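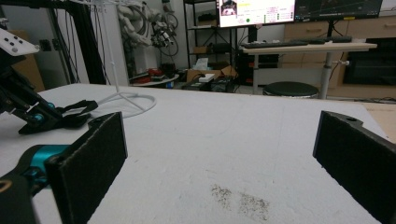
Crumbs or dirt on a white tabletop, in two small patches.

Crumbs

A crumb is a small piece that has come away from a larger piece of baked food, most often bread, cake, biscuit or pastry. The word is used in two ways which are easily muddled. In the kitchen and at the table it means the loose bits left behind after cutting or eating. To a baker it also means the whole soft inside of a loaf, everything that is not crust, so that a baker who praises a good crumb is speaking of the bread and has no complaint about the state of the table. Both meanings are old, and both are still in daily use.

The word and its spelling

The word comes from Old English cruma, and it has close relations in Dutch (kruim) and German (Krume). For a long time it had no b at all. The letter crept in during the early modern period, probably with some help from words such as dumb and thumb, and perhaps from crumble, where the b can be heard. Older recipe books are quite happy with "crum" or "crumme", and a reader who goes looking through them will soon stop noticing.

From the same root come crumble, which English cooks have since attached to a pudding of stewed fruit with a rubbed topping, and crumpet - though this last one is doubtful, and dictionaries differ on it.

How crumbs form

Bread holds together by means of gluten, a stretchy network made when wheat flour is wetted and worked, and by starch, which swells and sets as the loaf bakes. While the bread is fresh this inside is springy, and a knife passes through it fairly cleanly. Most of the crumbs from a fresh loaf come from the crust, which has been dried by the heat of the oven and so breaks where the soft part would bend.

As bread ages the starch slowly firms up again, a change that takes place even when the loaf is well wrapped and little water is lost. Stale bread is stiffer and sheds far more. Cold speeds the matter along, and for this reason bread kept in the fridge goes stale sooner than bread kept in a bin on the side, though it will be slower to go mouldy. Freezing, on the other hand, more or less halts it.

Cakes and shortbread crumble for a different reason. The fat in them coats the flour and keeps the gluten from linking up into long strands, and this gives the tender, short bite that people want from them. A shortbread that did not shed a crumb or two would be a rather tough one, and most people who are fond of it will forgive it the mess.

Toast is the great producer, of course. The surface has been dried right out, and both the knife and the butter drag at it. The loose bits gather in the bottom of the toaster, where most models have a sliding tray, and the tray should be emptied now and again with the plug pulled out and the machine quite cool.

Crumbs in cooking

Thrifty households have always found work for old bread. Fresh or soft crumbs are made from bread a day or two old, rubbed through a sieve or spun in a machine, and are used in bread sauce, stuffing, treacle tart and steamed puddings. Dried crumbs are baked in a low oven until crisp and then crushed. They keep for weeks in a jar, and are used for coating fish, cutlets and rissoles. The usual order for coating is flour, then beaten egg, then crumbs, and it is a good plan to keep one hand for the wet dish and the other for the dry ones.

Outside Britain there are many relations. Japanese panko is made from white bread baked without a browned crust and ground into light flakes. In the south of Italy crumbs fried in oil are scattered over pasta in place of cheese, and in Spain migas, whose name simply means crumbs, is a filling dish of fried bread with garlic and whatever else is to hand.

A cake iced in two stages is said to have a crumb coat. This is a thin first layer of icing which traps the loose bits and is left to set, so that the second layer goes on clean.

At the table

In formal dining the cloth is cleared of crumbs between the main course and the pudding. The older tools for this are a small brush and a matching pan, often of silver or brass. The narrow curved blade called a crumber, which a waiter can carry in a pocket, came into use later and is now the commoner of the two in restaurants.

A modest collection of such tools is kept at Skorcombe, in two rooms above the old corn exchange. It has 217 brushes, pans and scrapers, of which 61 are silver plate and 37 are papier mâché with painted flowers. The rooms are open on Thursday afternoons, and close for the winter at the end of October.

At home, a damp cloth folded over as it is drawn along will pick up more than a dry one, which tends to push the bits along in front of it. Crumbs left lying about are apt to bring in ants in the warmer months, and mice in the colder ones.

In speech and story

Crumbs are a byword for anything small and left over, as in "a crumb of comfort". The Gospels speak of dogs eating the crumbs that fall from the table, and the Prayer Book has a much-loved prayer built on the same words. In the tale of Hansel and Gretel a trail of crumbs is laid through the wood and eaten by birds, and from this comes the "breadcrumb trail", the row of links near the top of many web pages. "Crumbs!" as a mild cry of surprise belongs largely to school stories and comics, though it can still be heard.

See also: Bread sauce; Rusk; Staling; Toast

Reader comments (3)

Aririco
My gran always said "crumbs" when she dropped a stitch, so it isn't only in comics! Lovely article. Could somebody add Queen of Puddings to the cooking part? It does start with breadcrumbs, after all.

Siddiqui
The bit about the fridge is right, and I wish I'd known it years ago. We slice ours and freeze it now and toast it straight from frozen.

Grinivum
Went up to the rooms at Skorcombe last autumn. Steep stairs, but well worth it for the painted pans. Take change for the car park.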